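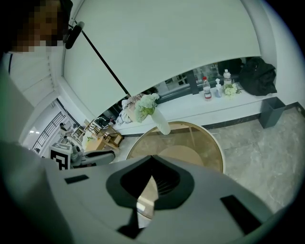
Arnwood Shared Workshop: Gripper Build Group

March update for Refilwe Buthelezi

Hi Refilwe! Good month, mostly. The hand-held gripper is in its light gray housing now and I've been carrying it all over the place, past the glass table and the vase of flowers, with the printed marker box standing over on the left. Martim Antunes redid the jaw linkage (his second go, much smoother) and we logged 67 grabs on soft fabric before a screw worked itself out. Threadlocker next time!

Money: $337 spent out of the Lasico grant, $40 of that on springs I ordered in the wrong size. Sorry. They won't take them back.

Still to do is the trigger, which sticks when you squeeze it slowly, and I need 2 more bearings before I can close up the spare unit.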